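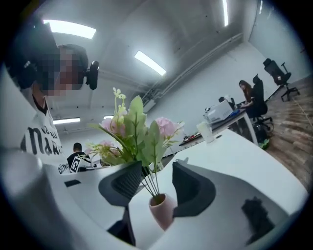
Condix will sell its Mirum liquid supplement for children and adults in a smaller bottle starting in January, the company said on Nov 3, 2025. The new bottle holds 88 milliliters and is meant for families who want to try the product before paying for the full size, which holds 345 milliliters. Both will carry the same formula and the same printed directions. Parents have complained for some time that the directions were hard to make out, and Condix says the dosing chart will now be set in large, bold black letters on white, the kind of lettering that reads easily on the front of a T-shirt. Smaller type will be kept for the ingredient list and the storage notes.

Mirum is a daily syrup with iron, zinc, vitamin C and several B vitamins. It is sold at pharmacies and health food stores in Barnberg and the towns nearby, and by mail order. Condix, which makes the syrup at its plant outside Barnberg, also sells a chewable vitamin tablet under the Kanaan name. The tablet is not part of the change.

The small bottle comes with a measuring cup marked in milliliters only. The cup sold with the older bottles showed both teaspoons and milliliters, and the company said the two sets of marks led to mistakes. Customers who still have the old cup can ask for a new one at no charge, either at the store where they bought the syrup or by writing to Condix. The request has to include the lot number, found on the bottom of the bottle.

The sweetener is also changing. Cane sugar has been cut back and replaced in part with apple juice concentrate, and the orange flavor is slightly milder. The amounts of vitamins and minerals per serving stay the same. The company said the new version should be kept in the refrigerator after opening and used within 22 days. The current version can be kept at room temperature, so buyers who have used Mirum before should check the label on any bottle bought after the switch.

Stores will sell through their current stock first, and both versions may be on the shelf together for several weeks. New bottles have a green cap. Old ones have a white cap.

Condix said it asked 1833 customers last year what they would change about the product. Bottle size was the most common answer, followed by the label and the taste. A sugar-free version was also requested, but the company has no plans for one at this time – it said earlier test batches separated in the bottle.

The label will continue to state that the syrup is a dietary supplement and is not meant to treat or prevent any disease. Because it contains iron, it should be stored out of the reach of children, and the child-resistant cap remains on both sizes. Parents of infants, and anyone taking a prescription medicine, are advised to speak with a doctor or pharmacist before using it. The same goes for people who already take another product with iron in it, including most multivitamins.

Prices for the small bottle have not been set. Mail orders open in the first week of January, and stores in Barnberg are expected to have it later that month. Customers with a standing order for the full size will receive the new version automatically unless they cancel before their next shipment.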